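Looking after the hand-held grippers: new finger pads and a revised fastener check

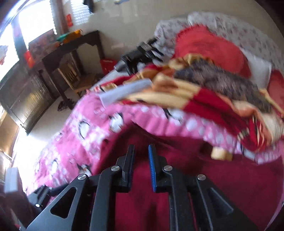 Household Handling Group, Ondcombe Institute of Applied Robotics

The Group has completed its October service of the Katach hand-held grippers and has revised the procedure that staff and home participants are asked to follow between services. The revised sheet replaces the one issued with the first kits and applies to all 18 units now on loan.

The principal change concerns the finger pads. Bedding work has proved harder on pads than kitchen work, and fleece in particular leaves fibre in the grooves of the ribbed pad. A blue ribbed pad is now the standard fitting on the right finger, and the left finger is used plain. Kits that were issued with the earlier smooth pad will be changed over as they are returned to the Ocampo Street workshop. Participants should not attempt to remove a pad at home, as the adhesive must be softened first and the finger can be marked by a blade.

Pads should be brushed at the end of each session with the dry nylon brush supplied. Water and household cleaners are not to be used. Where fibre has worked its way under the edge of a pad, the unit should be set aside and reported.

The second change concerns fasteners. Of the 94 service reports received since the program began, the greater number mention play at the fingertips, and most of these were traced to a screw at the base of one finger. Users are therefore asked to look over the silver screw heads at the finger bases and on the outer arms before starting, and to close the gripper slowly once with nothing between the fingers. The fingers should face each other squarely. If they do not, the screws may be tightened with the driver in the kit until they are just firm. They must not be forced.

Zdzisław Rutkowska, who leads workshop services, has asked that the side bracket never be used as a handle. Two brackets were bent in this way over the winter and both units required a full realignment.

Work with patterned blankets, throws and layered bedding will continue in participants' own bedrooms, and 664 sessions have been logged to date. Beds need not be made or cleared beforehand. Loose threads and pulled trim should, however, be kept away from the linkage, where they can wind around the pivots and are slow to remove.

Replacement brushes and drivers may be requested from Ashley Greenwood, equipment coordinator, at extension 1093. Units due for a pad change should be returned in their Vinby cases with the service card completed and the fingers closed.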